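House rules for picking up bricks

May 7, 2024

I promised to write down the rules we work to at Plurkside, mainly so I can stop repeating them. They cover teaching an arm to sort toy bricks into open compartments, with a person guiding it by hand and the wrist camera running. None of it is a formal standard. We do have one of those, for the guarding and the stop button, and it lives in a separate binder.

Before anything moves, the person guiding says "clear" out loud and waits for an answer. If you are changing a finger, the power is off and the key is in your pocket. The stop button stays within reach of the second person, and that person does not look at their phone.

The pile gets tipped out, never laid out. We wasted most of our first week on neat rows, and the arm then had no idea what to do with a brick on its side or one leaning on another. Mixed colours, mixed shapes, some upside down. Leave them how they land, unless one has rolled out of reach.

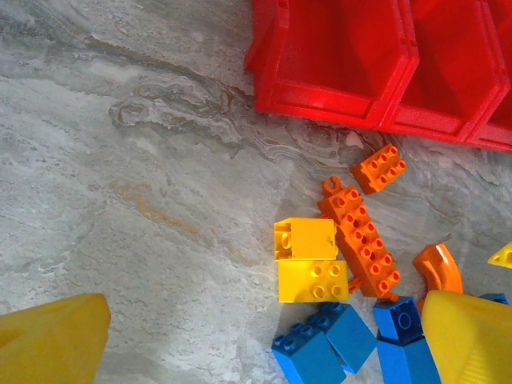

Danang Sembiring reckons the tipping rule is too loose. He would write down a starting layout for every run, so that Brilberg could repeat our tests and get something comparable. I agree for tests. For teaching runs I still want the mess, so the rule now says which is which at the top of the log sheet.

Other points, in no special order. A dropped brick is logged as a drop even if you get it second time. Do not delete bad runs – mark them and keep them. Of the 2,403 runs on the Plinis drive, 70 are marked bad, and those have been more use to me than I expected. Wipe the camera lens at the start of each session. Two people per session, and swap after 16 runs, as hands get tired and the grips get sloppy.

I haven't settled what to do about bricks that are stuck together. Teoh's sheet says to separate them first. Ours says nothing yet, and people have been doing both, so I'll add a line once we've talked it over.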